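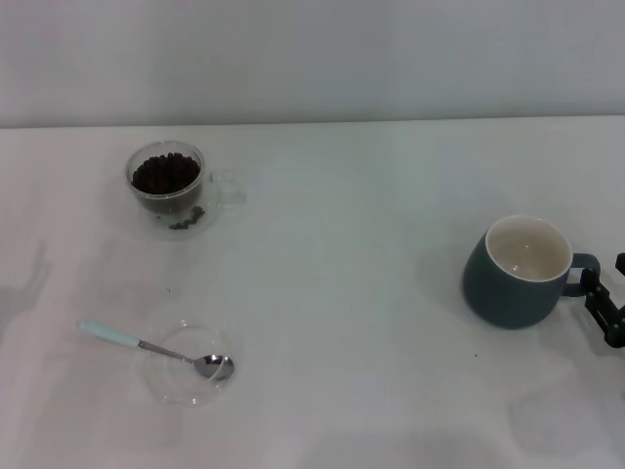 A reader of the earlier version of this page objected that a spoon is no way to portion coffee, that beans vary too much in size and roast for volume to mean anything, and that a scale should be the only tool on the table. The objection holds for espresso. For a single mug of immersion coffee, a measured spoon is repeatable enough, provided it is checked against a scale once per bag. The method is given below.

Portioning whole beans for one mug

Revised 11/23/19

What you need

Whole beans, dark or medium roast
A glass cup to hold the working supply
Two small saucers, one under the cup and one for the spoon
A teaspoon
A mug
A kitchen scale, used once per bag
A grinder

Set up on a light, smooth surface. Dark beans that miss the cup are easy to find there and can be returned before grinding.

Step 1. Measure the mug

Place the mug on the scale and zero it. Fill with water to the level you normally drink from and read the weight in grams. One gram of water is one milliliter, so no conversion is needed. Do this once and write the number down. Empty the mug and dry it.

Step 2. Find the weight of a spoonful

Fill the glass cup from the bag. Leave some space below the rim; a cup filled to the top sheds beans each time the spoon goes in. Zero the scale with an empty saucer on it, add ten level teaspoons of beans, and divide the reading by ten. A single spoonful is too light for most kitchen scales to read well.

"Level" means no bean sits higher than the rim of the spoon. Heaped spoonfuls differ too much from one to the next. Return the beans to the cup.

Step 3. Calculate the dose

Start at 6 grams of beans per 100 ml of water. Multiply the water weight from Step 1 by 0.06, then divide by the weight of one spoonful. Round to the nearest half spoon. Write the result on the bag — it applies to that bag only.

Step 4. Portion and grind

Count the spoonfuls directly into the grinder. Between spoonfuls, rest the spoon on its own saucer. Beans that fall onto the saucer under the cup go back into the cup. Grind medium-coarse.

The Brodero hand grinder I use has a narrow opening and needs a funnel. The Kultis model is wider but holds less, and a large mug takes two loads.

Step 5. Brew

Warm the mug with hot water and discard it. Steep the grounds in a separate pot for four minutes, then strain into the mug. A pale glaze inside the mug makes sediment easy to see. If there is a layer of fine grit at the bottom when you finish, grind one setting coarser next time.

Adjustments

Weak: add half a spoonful.
Bitter: grind coarser before reducing the dose.
Sour: grind finer, or steep for 30 seconds longer.

Change one setting per brew.

Storage

Return unused beans to a closed container the same day. Open glass is suitable for portioning and poor for keeping. Wipe the cup with a dry cloth before refilling, as dark roasts leave an oil film that turns stale.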